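Sodell Community Library: Frequently Asked Questions About Membership, Borrowing and Rooms

Last updated: 2021-02-02

Who may join the library?

Membership is open to any person who lives, works or attends school within the Sodell service area. Residents of Flornon may also join without charge under the agreement between the two towns. All other applicants may purchase a household membership, which is valid for one year and covers every person living at the same address.

What do I need to bring when I apply?

Applicants should present one form of photo identification and one document showing a current address, such as a utility bill, a lease or a pay statement. An applicant under the age of 16 must be accompanied by a parent or legal guardian, who signs the application and accepts responsibility for items borrowed on the card. A temporary card is issued on the same visit. The permanent card is mailed to the address on file, and the account is limited to 3 items until it has been received.

How long may I keep borrowed items?

Books and audiobooks are lent for three weeks. Magazines, films and music are lent for one week. Items from the local history shelves are for use in the building only. Language kits may be kept for six weeks and are not eligible for renewal.

Can I renew an item?

Most items may be renewed twice, in person, by telephone or through the online catalog. An item cannot be renewed if another member has placed a hold on it. Renewals are counted from the date on which the request is made and do not add to the original due date, so members who renew early will shorten the total loan.

Does the library charge late fees?

Late fees are no longer charged on books, audiobooks or magazines. An item that is 70 days overdue is considered lost, and the replacement cost is placed on the account. The charge is removed in full if the item is returned in usable condition. Borrowing privileges are suspended while a replacement charge remains unpaid, but members may continue to use the reading rooms and public computers.

What should I do if an item is damaged?

Please return the item to the service desk and inform the staff. Do not attempt to repair it with household tape or glue. Ordinary wear is expected, and no charge is made for it. Where an item must be withdrawn, the member will be asked to pay the catalog price. The library does not accept replacement copies purchased by members, except by prior arrangement with the service desk.
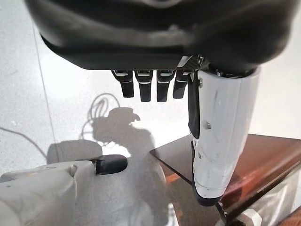 Charges for damaged items may be appealed in writing. The appeal should state the card number, the title of the item and the reason the charge is disputed. A written reply will be sent by mail, and the charge is placed on hold until the reply has been issued.

How do I request an item that is not in the catalog?

Members may submit a purchase suggestion or an interlibrary loan request. Purchase suggestions are reviewed monthly, and the member who made the suggestion is placed first in line if the item is acquired. Interlibrary loans are free of charge unless the lending library imposes a fee, in which case the member is contacted for approval before the request proceeds. Textbooks required for a current course are not normally requested from other libraries.

May I reserve a meeting room?

The Teshome Room and the two study rooms on the upper floor may be reserved by adult members. Study rooms are available for up to two hours per day. The Teshome Room may be reserved by groups for meetings that are open to the public, and no admission may be charged. Posted seating limits must be observed at all times. Groups are responsible for returning tables and chairs to the arrangement shown on the wall plan.

Is printing available?

Printing, copying and scanning are available during all open hours. Scanning is free. Members may print up to 200 pages per month at the standard rate; larger jobs should be taken to a commercial printer. Print jobs that have not been collected by closing time are deleted.

What is the Rurketti catalog account, and do I need one?

Rurketti is the online catalog shared by the Sodell and Flornon libraries. A card number and a four-digit PIN are required to place holds, renew items or view a borrowing record. The PIN may be reset at the service desk on presentation of the card. Staff cannot provide a PIN by telephone or email.

Does the library keep a record of what I read?

The link between a member and a returned item is deleted after 182 days. Members who wish to keep their own reading list may turn on the history feature in Rurketti, and may turn it off again at any time. Borrowing records are not released to any third party except where required by law.

When is the library closed?

The library observes all public holidays. It also closes for one week each July for inventory, during which no items fall due and the outdoor book return remains open.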